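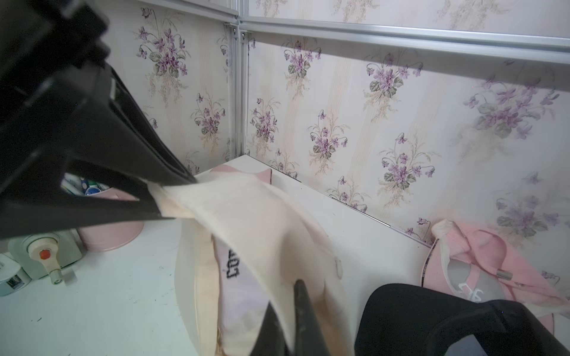

Can I use one force setting for both thin cloth and stiff caps?
It is possible, but you should save two profiles, one for each, and switch between them in the job file.

Ticket 441: Kadden two-arm kit, grip force profile
Product: Kadden kit with Jelton gripper fingers
Opened by: Silvia Tichý, Liruvham
Opened on: December 9, 2020
Status: waiting for customer

Dear support,

we have your kit on trial until April and we are in general satisfied. My problem is with the grip force. In the sorting job with mixed clothes I set the force to 34 and the fingers hold thin fabric well. When I load the cap job after it, the value stays at 34, although I saved 600 for caps. The screen shows the right number, but the log shows the old one.

What I have tried:
- restart of the controller, no change
- new profile with another name, no change
- loading the cap job first, then it works
- cable check on both wrists, no fault found

In the cap job both arms must take the same cap, one gripper on each side, so a wrong value is a problem for us.

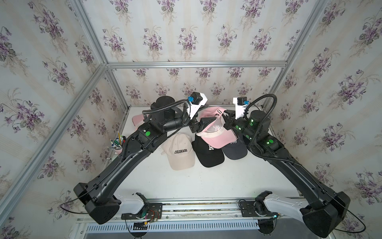

Lerato Xaba replied that the profile is read only when the arms are in the home position, and asked for the log file from the left arm. She also wrote that Choo, the job editor, has a fix for this in version 5.

Thank you for the quick answer. I have sent the arms home before the second job and now the log shows 600. I attach the log of the left arm. Please tell me if version 5 keeps my saved profiles, or if I must export them before I install it.

Silvia Tichý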